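**June, bench book, fabric room. Continued from previous page.**

Pilling and abrasion on the Brosville grey and the two alternates. Rig is the four-head flat abrader, heads 1 and 3 only. Head 2 still wanders under load and head 4 is waiting for a new bush.

09:40. Conditioned the specimens overnight in the cabinet. Humidity trace looks flat apart from a small step at the start, probably the door. Cut with the 36 mm punch. The edge of the punch is getting dull and leaves a fringe on the loose weaves, so I trimmed the Nellow specimens with scissors before weighing. This will add a little scatter to the mass figures. Punch to go for grinding when the Khan job is out.

Cloths on test:

- Brosville, grey, plain weave, bonded backing
- Nellow, grey, looser weave, no backing
- Zastent, mid grey, plain weave, bonded backing, second delivery

The first delivery of Zastent was returned in the spring for shade. The second is close to the master swatch under the daylight tube and slightly green under the warm one. Mayu Kubo agrees about the green. I have noted it on the card and left it there, as shade is outside this test.

10:15. Zero masses taken, three readings each, balance re-zeroed between cloths. Balance drifted in the last decimal while the extractor was running next door. Repeated the Nellow set with the extractor off and kept the second set. First set struck through on the sheet but still legible.

Abradant is the standard worsted, fresh piece on each head, felt replaced under head 3. The old felt had a hard ridge across it where somebody had clamped it folded. Anything run on head 3 before today should be looked at with that in mind, in particular the low result for the Brosville sample in the last batch. I will not delete the result but it should not go in the Khan summary without a rerun.

10:50. Started heads 1 and 3. Interval for inspection set to 1,000 rubs for the first stage, then longer.

First inspection: no pills on Brosville. Zastent slightly fuzzed. Second inspection: Zastent fuzz has gathered into small soft pills, easily brushed off. Graded 4. Brosville graded 4 to 5. We had a short argument over whether loose fuzz lying on the face should be removed before grading. The method sheet is vague. Agreed to grade as found, then brush once and write down a second grade in brackets. All grades from here on follow that pattern.

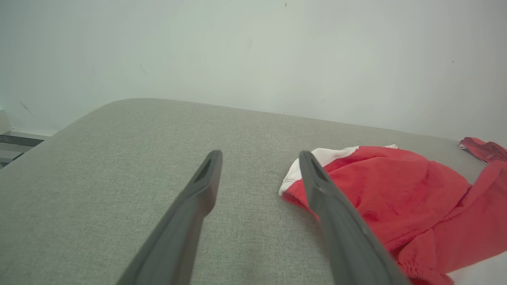 12:20. Changed over to Nellow on both heads. Mounting took longer than the other two because the cloth creeps when the ring is tightened. With no backing it stretches on the bias and the weave goes visibly off square. Tried a quarter turn at a time, alternating sides, and got a fair result on the third attempt. Foam disc behind the specimen as the method requires for light cloths. I am less sure that Nellow counts as light. It weighed 297 g per square metre on the large cut, well below the limit, so the foam stays in.

Yarn pulled from an offcut for a look under the glass. Nellow weft is a low twist with plenty of free ends, and I would expect it to pill early and then shed. Zastent yarn is tighter than the first delivery. No twist figure taken, the counter is out on loan.

13:45. Nellow, first inspection: even fuzz over the whole face. Second inspection: definite pills, some anchored, graded 3 (3 to 4 after brushing). Head 1 and head 3 agree to half a grade, so the new felt is doing its job.

Dry rub test on the same three cloths while the abrader ran. White cotton square, crock meter, 10 strokes. Brosville and Nellow clean. Zastent left a faint grey bloom, graded 4. Wet rub: Brosville 4 to 5, Nellow 4, Zastent 3 to 4. The Zastent figure is marginal for contract seating. It may be loose dye from finishing, in which case a rinse would lift the grade. Washed one offcut in plain water and left it on the rack. To be rubbed when dry.

14:30. Seam slippage. Sewed three strips per cloth, warp only, with the usual thread and a 90 needle. The needle was marking the Zastent backing, so changed to a fresh one and resewed. Brosville and Zastent opened very little at load. Nellow opened nearly 6 mm and one strip tore at the clamp, discarded. Strips for weft slippage are cut and in the envelope.

The clamp faces on the tensile machine need cleaning again. There is latex from somebody's carpet work in the serrations. Used a brass brush and a little spirit, which moved most of it.

15:40. Abrader stopped on head 1 with the counter reading normally. Found the weight had worked up the spindle and was touching the guard. Reseated it, ran empty for 30 rubs, no contact. Specimen face looks undisturbed. Carried on with the same specimen and marked the sheet.

To do:

- Rerun Brosville on head 3 with new felt, same roll as last batch if any is left
- Wet rub on the rinsed Zastent offcut
- Weft slippage, all three
- Ask supplier whether Nellow can be had with a bonded back, and what that does to the price
- Punch for grinding
- Bush for head 4, order has been open too long

Mass loss to be taken after the specimens have had 24 hours back in the cabinet. They are in the lower tray, face up, cards underneath. Please leave the door shut.

16:55. Rig off at the wall. Abradant pieces bagged and labelled by head.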